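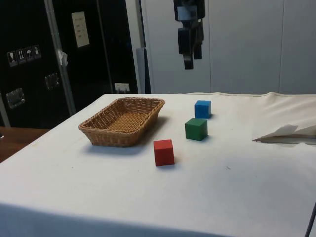 Wicker basket and wooden cubes on the white cloth.

Troltelton Community Choir, minutes of the spring meeting, April 18, 2026

Taken by me, Mabli Gittins, because Mali had a cold and I was sitting closest to the pen. Sorry in advance for the tangents, you all know how I write!

Here: Chie Sakai (chair), Adelmo Ferraro, Vimala Bangera, me, and most of the altos. Mali Beddoe sent apologies and a long text about cough drops.

Last minutes. Read out by Chie, who skipped the parking section and I don't blame her. Adelmo wanted it changed to say he "offered" to move the piano and didn't "agree" to. Changed. Everybody fine with the rest.

Music for the fall concert. This took up most of the evening. Adelmo has found a set of harvest songs arranged by somebody called Zerholm (I'd never heard of him either) and he played us the first one twice, the second time with feeling. I loved it! The tenors have a gorgeous line in the middle and the altos get something other than one note for once. Vimala thought it sat too high for the sopranos at the end of a long program, and she sang the last page to show us, and well, she had a point. We went back and forth on dropping it a whole step. Adelmo says a whole step makes it muddy. Chie asked if a half step would make everyone equally unhappy and that's what we're trying first. Adelmo to bring the lower version to the next rehearsal.

The Gkikas lullaby stays in. We did have a go at talking about the pronunciation again but Chie cut us off, quite rightly, or we'd still be there.

Concert date. November, second half of the month, still waiting to hear from the hall. Vimala has called them and left a message and will call again. If they can't have us we look at the school gym, which has terrible chairs but a really nice echo.

Tickets and seats. The hall takes 121 people with the side doors clear. Last year we sold at the door only and the line went down the steps in the rain, so I suggested we put 50 tickets aside for people to buy ahead and keep the rest for the door. Agreed. Price stays the same. I'm doing the printing, so please, please send me the correct spelling of your solo titles before I start and not after.

Folders. We're short again. If you have two at home, bring one back (I found one of mine under the car seat, so I'm not pointing fingers). Vimala priced new ones from Wokik and they're nice, with the elastic that goes across, but we decided to patch the old ones for one more season. Tape is in the piano bench.

Warm-ups. One of the basses asked if we could start them five minutes earlier so latecomers miss the scales and not the songs. There was some laughing at this, but we're going to try it until summer.

Snacks. Chie's lemon bars were wonderful and I'd like that written down. Adelmo is on snacks next.

Any other business. Black folders with black clothes, yes, same as always. Scarves: Vimala would like dark green, I'd like anything but dark green, and we ran out of time. It goes first on the list for next meeting.

We finished up with the round from last spring, and the basses came in early. Mali, feel better soon, you're getting the pen back.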